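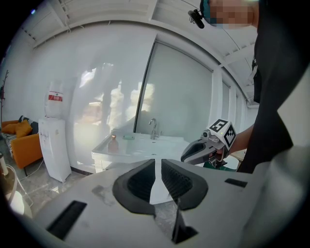
Lilix

Print this page | E-mail this page

Washbasins: your questions, mostly the same ones

Can I scrub a white basin with scouring powder?
You can, once. After that you will be asking us how to get grey marks out of a white basin, and the reply takes longer. Washing-up liquid and a soft cloth will do for nearly everything.

Where should the soap go?
In a dish with holes in it. A bar left on the back rim glues itself down by evening and comes away with a small green or pink ghost underneath. Warm water and patience will shift it. A knife will shift it too, along with some of the glaze.

What is the slot at the back for?
That is the overflow. It stops the basin reaching your carpet when you go to answer the phone. It is also where smells live. Pour a jug of hot, soapy water through it every month and poke round with a bottle brush.

My gooseneck tap has gone cloudy.
Limescale. Wrap it in a cloth dampened with white vinegar for 20 minutes, rinse, dry. The people of Erkport, where the water is practically gravel, may repeat as necessary.

Do bottles mark the rim?
Tinted ones can, if they drip. Wipe the bottom of the bottle. It takes a second and no one in my house has ever done it.

How much water does the basin hold?
A shallow one holds less than you think, so fill it before you put your hands in and save the floor.

Is it worth buying a special chrome polish?
I have a shelf of them. I use the vinegar.

How often should I clean the drain?
Before it slows down. Lift out the hair, flush with hot water, wash your hands and try to think of something else over lunch.

Last updated May 28, 2019

Print this page | E-mail this page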